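Shoe Sizes Should Be Printed in Millimeters

Dexter Evangelista

The size number on a shoe is a unit without a definition. Two brands can print the same figure on the label and differ by half a size in internal length, and neither is wrong, as no binding reference exists for either to violate. I think the label should carry foot length in millimeters and that every other scale should be dropped.

The usual objection is that length alone does not describe fit. This is correct and beside the point. Width, instep height and last shape matter in a laced boot, and the current numbers do not report them either. A millimeter figure at least states one thing that a buyer can check at home with a ruler and a sheet of paper.

Slides are the simplest test of the argument. They have no laces and no heel counter, and a wide strap does most of the holding. Many are sold only in whole sizes, so a buyer between two sizes has to guess. Spacing the sizes 6 mm apart and printing the foot length for each would remove most of that guess.

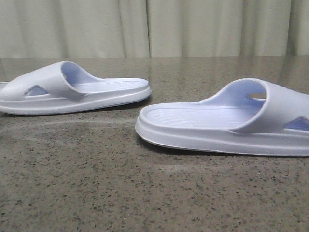
What the change would cost

Makers already work from lasts measured in millimeters. The figure exists at the factory and is converted for the label, sometimes twice. Retailers such as Ivaneo would have to relabel stock and rewrite their size filters — a real expense, but one paid once. Returns for poor fit are paid for every season.

A transition period with both numbers on the box is reasonable, provided it has an end date. Without one, shoppers will keep reading the old number and the new one will sit beside it in small type.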